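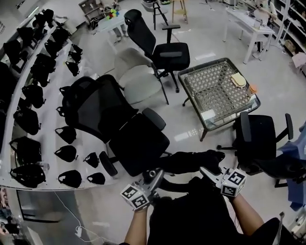
How a robot learns to pick things up
A guide for young visitors to the Nemano open day, Sat 10 October

A robot arm does not know how to hold a cushion. It has to be given many examples first. At the open day you can watch people making those examples.

What is a gripper?
A gripper is the part that does the job of a hand. Most of ours have two fingers that open and close. Some grippers are fixed to a robot arm. Others are held by a person, one in each hand. The person does a job with them, such as lifting something off a counter, and the movement is recorded. One recording of one job is called a demonstration.

What are the black and white squares for?
Each hand-held gripper has a cube on top, and the cube is covered in square patterns called markers. A computer can find a marker in a video and work out where it is and which way it is turned. It does this again and again, so the path of the gripper can be drawn as a line through the room.

Why use soft things?
A soft, padded thing is harder to handle than a wooden block. It bends when it is lifted, and it may hang down at one end. Two grippers can hold it in two places. The room also has office chairs, a glass-topped table and shelves, because a robot that has only seen bare rooms does badly in full ones.

How many demonstrations are needed?
For the cushion job, Busisiwe Motaung's team has recorded 1,138. Of these, 147 were thrown out, mostly for markers hidden from view. A computer program called Irnum studies the rest. It then guesses the next small movement, and the next, until the job is done or has failed.

What you can do
Groups of 6 go in at a time. Bongani Sibiya will show you how to squeeze the handle, and each visitor gets three tries at moving a cushion. Go slowly. Fast movements blur the markers.

Words to know
Gripper: a tool that holds things.
Marker: a pattern that a computer can find.
Demonstration: a recorded example of a job.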